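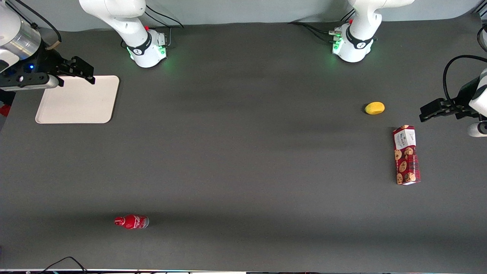 Gudgate Oat Soap, 2 bars

I started making this one for my sister Melina, who can't stand anything perfumed – and now it outsells the lavender! Each bar weighs 76 grams and cures on my shelf until I'm happy with it. It's olive oil, coconut oil, oats and a little honey (so no, it isn't vegan, sorry!). Keep it on a dish that drains and it'll last way longer.

$20 for the pair. Next batch is out in April.

Wrapped in plain paper. Gift boxes are on the Ilarach page.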